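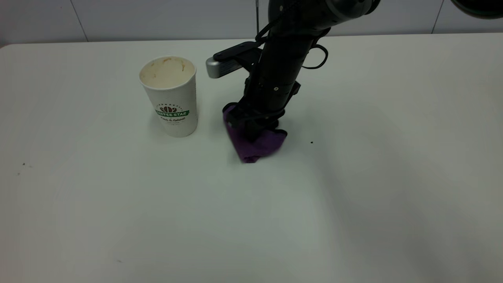
Jolcombe Community Help > Music > Formats and Pressings

Two versions of the same 12" single, different running times. Which one is on the compilation?

Posted by runoutreader, October 28, 2020

I have two copies of "Slow Ferry" by Moroz on 12". Both have the Drikgate label, both have the same catalog number on the spine, and both sleeves are the plain die-cut type. The A-side on copy one runs 7:12. The A-side on copy two runs 6:48. I timed both from needle drafts I recorded to the computer, measuring from the first drum hit to the end of the fade.

Things I have already checked:

The etching in the runout of copy one ends in A1. Copy two ends in A2. Apart from that the matrix is identical, DRK 1593, followed by a small symbol that looks like a triangle.

The label on copy one has no running time printed. The label on copy two has a running time, but it says 7:12, so it is wrong for the record it is on.

The B-side is the same on both as far as I can tell.

The CD compilation that came out later (the one with Parirley on the cover credits as mastering studio) has a version that runs 6:41. I had assumed this was the 12" version with an early fade, but when I line it up with copy one it drifts out of sync well before the end. It also has a section in the middle that I do not hear on either record.

What I want to know:

Is copy two a speed difference or an edit? And is the CD version taken from one of these, or is it a third mix? I am trying to label my files correctly and would like to avoid calling something "12 inch version" if it is not.

Turntable is belt drive, set to 45. I have not checked it with a strobe.

Henrique Loureiro

Check the speed first. You recorded both on the same deck, presumably on the same day, so a deck error would affect both copies equally and would not explain the 24 seconds. It does matter for the CD comparison, though. A belt drive deck that runs one percent fast will take more than 4 seconds off a track of that length, and that alone will make two otherwise identical recordings drift apart. Print a strobe disc or use a 3150 Hz test tone and correct the files before you compare anything.

For the two records, do this:

Load both files into an editor on separate tracks. Align the first drum hit. Do not align on the start of the bass line, which comes in under the string pad and has no clean attack.

Play the two together with one channel inverted. If it is the same master at the same speed you will get partial cancellation in the low end. Two vinyl transfers will never cancel completely.

Note the point where the cancellation stops. If it degrades gradually from the beginning, you have a speed difference. If it holds and then stops suddenly, you have an edit at that point.

I have both pressings and did this a few years ago. A2 is an edit. The two match until the end of the second chorus. A1 then has the drum break twice, while A2 has it once and goes directly into the keyboard part. The break is twelve bars. After that they match again until the fade. The fade on A2 also starts slightly later in the bar, so the difference does not come out as exactly one drum break.

The printed time on the A2 label was copied from the paperwork for the long version. Drikgate did this on at least two other singles. I would not use label times for anything.

My understanding is that A1 was withdrawn because the side was cut too quietly. A shorter side lets the cutting engineer leave more space between grooves and raise the level. If you compare the peaks on your files, without normalizing, A2 should be noticeably louder. Mine is louder by a little under 2 dB. I have no document that confirms the reason, so treat that as an inference.

The CD version is a separate mix. The middle section you mention is an extra vocal line over the bass. It is on neither 12" and it is not on the album. The reverb on the snare is shorter as well, and you can hear that in the first ten seconds once you know to listen for it. The CD booklet calls it "12 inch version", which is incorrect.

I would tag them as follows:

Slow Ferry (12" version, A1 long)
Slow Ferry (12" version, A2 edit)
Slow Ferry (compilation mix)

dubplate_dan

The CD one is just the 7" with the intro stuck on the front. Same thing happened with loads of these compilations. I wouldn't worry about it.

Also clean your records before you time them, dirt slows the platter down.

tapehead_north

Agree with Henrique on the A1/A2 edit. My A2 copy matches what he describes.

The post above mine is wrong on the 7". I have the 7" here. It runs 3:55, it fades before the second drum break would occur, and it has the long snare reverb, same as the 12". It does not have the extra vocal line. You cannot build the CD version from it. Dirt on the record surface will not change the platter speed by any amount you could measure with a stopwatch either.

Two additions.

There is a promo 12" in a white sleeve with a sticker. It has the same matrix as A1 but with the triangle missing. I have only seen photos of one, in an auction listing that closed in February. The seller gave the running time as 7:12, so it is probably the long version, but I have not heard it.

The compilation was issued again on a 5 CD set with 20 extra tracks. On that set "Slow Ferry" appears twice. The version on disc 2 is the compilation mix. The version on disc 4 is listed as "extended" and is the A2 edit, transferred from vinyl. There is surface noise in the fade and a click just after the keyboard part enters. The A1 long version has not been on CD as far as I know, so keep the transfer you made and save a copy with no noise reduction applied.

runoutreader

Thanks. Strobe test done, the deck was running 0.6 percent fast. After correction the low end cancels until the end of the second chorus and then stops at once, so it is the edit. A2 is 1.8 dB louder on mine. Files are renamed as suggested. The corrected time for A1 is 7:15 and for A2 6:50.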